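Week 4: How a defence contract gets from an idea to a signature

Hello again everyone. These notes go with the April session on procurement, the one where I talked too fast and ran out of time before the bit on protests. I've filled in the gaps. If you missed it, read these first and then the Skumel case in your reader, because the case makes very little sense without the vocabulary.

Last time we looked at who sits where inside a big aerospace supplier: business areas, programme managers, the people who run capture teams. This week I want to follow one purchase the whole way through. I'm using the Dremville coastal radar programme, which I've made you read about before and will again in week 7, sorry!

It starts with a requirement. Somebody in uniform says "we can't see small boats in bad weather", and a small team turns that complaint into a document. Dremville's first draft had 295 separate requirements in it, and if you've ever tried to plan a wedding by asking every relative for their wishes you'll know what that felt like. Zerrin Çetinkaya, who taught this module before me, used to make students cross out every line they couldn't test. Try it on the extract in your reader. I got rid of a good third of mine the first time, and felt very pleased with myself until she put several back.

Then comes the request for information. This is the ministry asking industry what's possible, with no money attached. Firms answer it anyway (and put a surprising amount of effort in) as it's their best chance to nudge the requirement towards something they already make. Skumel's reply ran to over 200 pages. Drindgate sent a much shorter one and asked for a meeting — keep that in mind for the seminar.

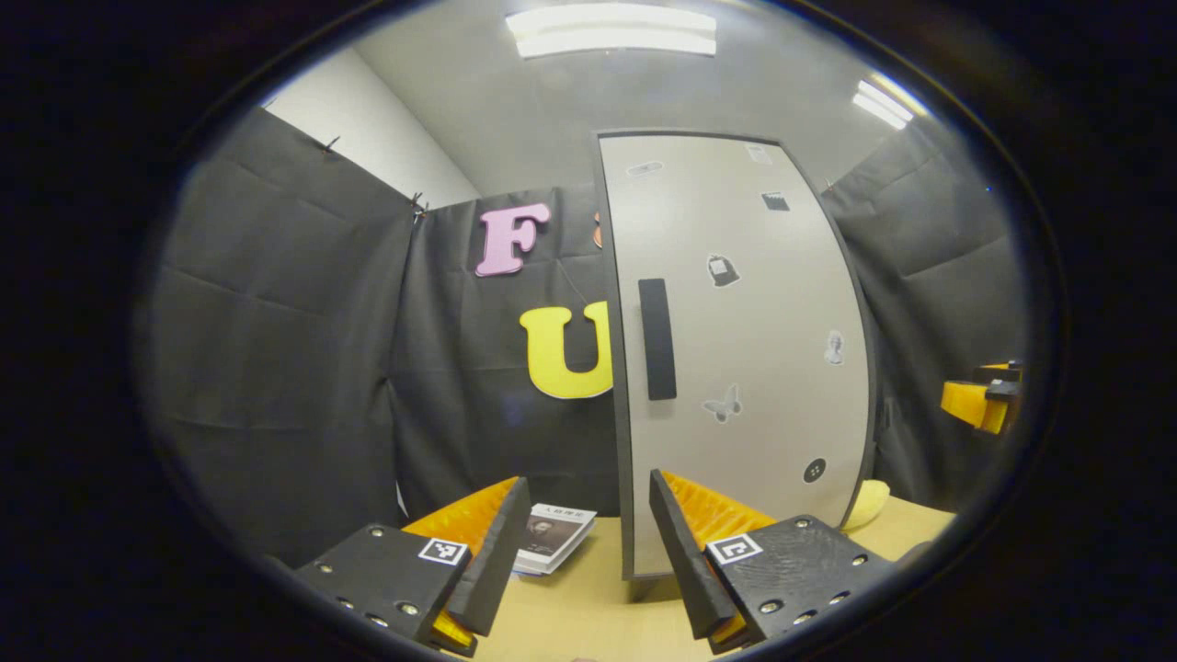
So when does a supplier become legally bound to deliver anything?

At contract signature in our case, and at none of the steps before it. A reply to a request for information commits the firm to nothing. A bid is an offer, and it has an expiry date, so if the buyer dithers for too long the bidder can walk away or reprice.

Next is the request for proposals, which is the formal one. Bidders get the requirement, the draft contract and the scoring scheme. Do read the scoring scheme before anything else! Dremville's was marked out of 900, with the technical section carrying the most weight, then price, then support over the life of the radar. Students nearly always assume the cheapest bid wins. Skumel came in lowest and still finished second, as their spares plan lost them marks all the way down the sheet.

A word on the two contract types you'll meet most often. Under a fixed price, the supplier agrees a number and carries the pain if the work costs more. Under cost plus, the buyer pays the allowable costs and adds a fee. Fixed price suits things that have been built before. Cost plus suits development work, where any number you write down in year one is mostly a guess. Dremville used both — cost plus for the signal processing, fixed price for the masts — and the join between the two caused most of the arguments in the second year.

The winning bid was Drindgate's, with Văn as the main subcontractor for the antennas. Have a look at the flow-down clauses in your reader. They're the terms that pass from the main contract to the subcontractor, and Văn ended up with 1,501 of them in a spreadsheet that Vy Tăng very kindly let me show in class. Vy's advice was to sort them by who has to do something, and leave the purely legal ones until the end.

Protests, then. A losing bidder can ask for a debrief, and if they think the scoring wasn't followed they can challenge the award. They can't challenge it just for being a bad choice. Skumel took the debrief and left it there.

For the seminar, please come with a page on why Drindgate might have wanted that early meeting, and what they could fairly ask in it. Bullet points are fine. We start at 10.15 in the usual room, and bring the reader this time please, I only have the one spare copy.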